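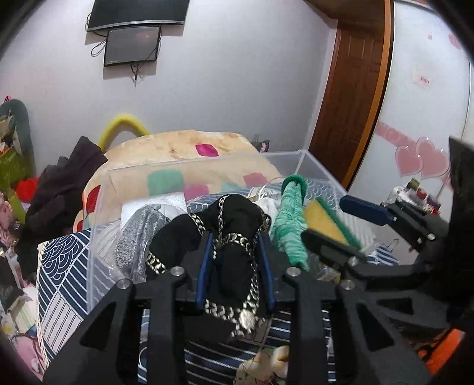

Can a machine tidy a bedroom yet?

My answer is still no, with a few exceptions that I'll get to. People ask me fairly often, partly because I spent years in a laundry plant and partly because I can't stop sending them links. So I'm writing it down once and will point people to it.

Take a bed like this one. There's black fabric with silver-colored chain wrapped over it, a clear plastic box, something gray in plastic wrapping, a long green knitted thing, white cloth, and a lot of bedding and clothing behind all that. The gripper has closed on the black fabric near its bottom fold. If you asked me to clear a bed in that state, I'd guess 20 minutes with the radio on, and most of that would be deciding where things go.

Picking things up

Grabbing cloth has gotten much better. When I started reading about this, most demonstrations used a wooden block or a plastic cup on a bare table. A block has sides. You can work out where they are, close on two of them and lift. Cloth has no sides to speak of. Its shape depends on how it was dropped, and the shape changes again the moment you touch it.

Two soft pads pressing together will hold most fabrics well enough. I believe that part is close to done, at least for one item lying on top of a pile. The trouble is what comes along with it. Chain is a good example. Links catch on knitting, on lace, on the corner of a bag, and on other links. A person feels the tug and stops. You then do a small thing with your other hand, usually without looking, and the snag comes free. I have watched a great many videos of robot arms and I've seen that small thing done well maybe a handful of times.

Weight is the other half of it. Metal trim on soft cloth pulls all to one side, so the piece swings or slides as it goes up. You can grip harder, but then you crease the fabric or bend something. People handle it by getting a hand underneath.

Knowing what it is

I think this is the bigger problem, and it gets less attention than grip.

Black cloth with chain on it, bunched up. Is it a belt, a bag, a top, part of a costume? I couldn't tell you from looking at it folded in on itself. I would pick it up and shake it out, and then I'd know. A machine can do that too, in principle, but it has to decide that shaking is a good idea and that there's room to do it without knocking something off the bed.

Then it has to know where the thing belongs. That depends on the house. In ours, a belt goes on a hook, a bag goes on the shelf, and anything with metal on it stays out of the dryer. I never wrote any of this down for the people I live with. They picked it up by being told off.

And some of what's on a bed is trash. Clear wrapping might be empty packaging or it might have something in it that matters. I threw out a replacement watch strap once because it was still in its plastic. I wouldn't be very forgiving if a machine did it.

What I have seen work

I don't want to sound as if nothing has changed, so a few cases from places I know.

The laundry plant in Cheetham where I used to work put in a Volladix folding line after I left. I went back in July to look at it. It does flat towels, 700 in an hour when it's running right, and it does them more neatly than I ever did. Two people feed it. Their job is to separate the towels and clip the corners in, which was the worst part of the job before and is the worst part now. Anything that isn't a towel or a sheet goes to a table at the back and gets folded by hand. Bathrobes with belts are on that table. So are fitted sheets.

A packing shop down the road has an arm that moves boxed goods from a belt to a pallet. The boxes are all the same three sizes. It works through the night and they are happy with it. They tried it on soft mailer bags for a while and gave up.

At home we have a Derkelen floor robot that cost a little over 300 dollars. It's good. It does the hall and the kitchen while I'm out, and I would buy it again. But I get the floor ready for it first. Cords up, socks up, the bath mat over the edge of the tub. If I forget the mat I come home to find the robot parked on it with its light blinking. So I do the tidying and it does the sweeping.

Before that we had a Rinix window cleaner, which I don't recommend. It missed the corners and the safety line got in its way. It's in the garage.

What these have in common

All the ones that work have been given one kind of object, or a cleared space. Someone does the sorting ahead of the machine. I don't mean that as a complaint. A towel line that needs two people is still a lot easier on everybody's shoulders than the old way, and I had the shoulders.

A bedroom can't be arranged like that. The whole chore is the mixed pile. If I had to sort everything into kinds before the machine started, I'd have finished already.

What I'd pay for now

I get asked this too, so I'll be specific. I wouldn't pay for a general machine that claims to clear a bedroom. I would pay for something that took a basket of clean, dry T-shirts and pants from one load and folded them, even slowly. If it got 80 percent right and left the rest in a heap for me, that would be fine. It could take all afternoon. I'd want it to stop when it was unsure, and I'd want it to be quiet.

I'd also like one that could match socks, though I suppose that is mostly a camera problem and the socks still have to get in front of the camera.

As for clearing a bed, I used to tell people 5 years. I've said that for long enough now that I've quit giving a number. The hands are improving faster than I thought they would. Two years ago I would have said thin, slippery fabric was out of reach for a simple two-finger grip, and I've since seen it done more than once – slowly, and with someone standing by, but done.

If you work with one of the newer folding machines, especially on clothing with zippers or hardware on it, I'd like to hear what you do with the odd pieces. Comments are open. I'm also still looking for a home for the window cleaner. It comes with the charger and both sets of pads.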